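Final Report: Review of the Skukness Hand Kit for Shelf Restocking
Ha-neul Ok and Sun-ja Yoon
Submitted Tuesday, February 20, 2018

1. Purpose

Our project was to review the Skukness hand kit as a product and say if a small store supplier could use it for restocking. The kit is sold by Pritell and comes with two hands, the wrist adapters, a set of spare fingertips and the Cesta control software. We did not design any of the hardware. We unpacked it, set it up, ran our tests and kept a log.

The lab already had a gripper from Aoki, a plain two-jaw model, and we use it as the comparison in section 4.

2. Setup

The printed manual is 33 pages long. It is clear on the wiring and weak on calibration. The section on finger zeroing refers to a menu that has been renamed in the current Cesta release, and we lost most of an afternoon to that. Pritell answered our email the next day with a corrected page.

Mounting the hands took less time than we planned. Cable routing was the slow part. Our first try left too little slack at the wrist, and the hand stopped with a fault when it rotated past its midpoint. After we rerouted the cable we did not see that fault again.

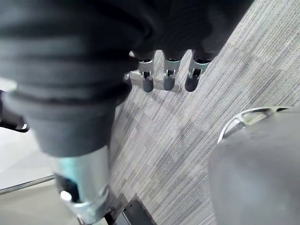 Figure 1. Wrist camera view with the fingers pointing down over the floor.

The wrist camera is an option and costs extra. We recommend it for anyone who plans to record grasps. It is mounted close to the palm, so the nearest digit is large and blurred in the view. Cesta can mask that area, but the mask has to be redrawn if the camera is moved.

3. Fingers and joints

The joints were the part of the kit we looked at most, as replacement parts are the main running cost. Hinge pins can be pushed out with the tool supplied. Fingertips pull off by hand.

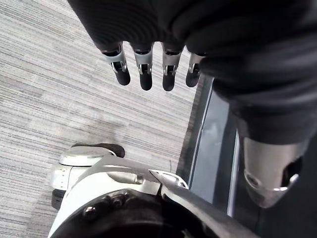

Wear on the fingertips decides how often a user has to order spares. Pritell rates a set for 1,000 grasps, and we did not get far enough to check that number. With the hand hanging open, the black tips of the four fingers form a loose line, and the silver hinges above them can be seen from the wrist camera. We used that pose as our daily check. If one finger was clearly out of place compared with the day before, we ran the zeroing routine again before testing.

4. Grasp tests

We set up a shelving unit with drinks on the top shelf and chips on the middle one. Most of our trials used Pringles cans. They are light, smooth and round, and the older gripper tends to push them away before it closes. We ran 50 trials with each gripper. The Skukness hand dropped the can 3 times. We stopped the Aoki series early on two days to adjust the jaw pads, so the two sets are not a perfect comparison, and we have listed them separately in the appendix. 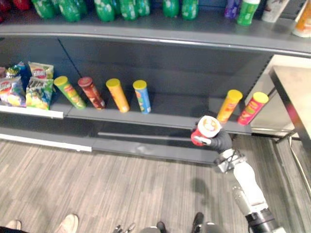

Figure 3. The hand holding a red Pringles can in front of the middle shelf.

Tilted cans were harder than upright ones. The software offers a side grasp first, and the operator has to override it. Chip bags were left out of the scoring because we could not agree on what counted as damage.

5. Recommendation

We would recommend the kit to a lab or a supplier with someone on staff who can handle calibration. We would not recommend it yet to a store with no technical help. Pritell says a new manual is planned for July, and the calibration section should be read again when it comes out. The spare fingertips should be ordered with the kit, as shipping them separately took longer than the rest of the setup.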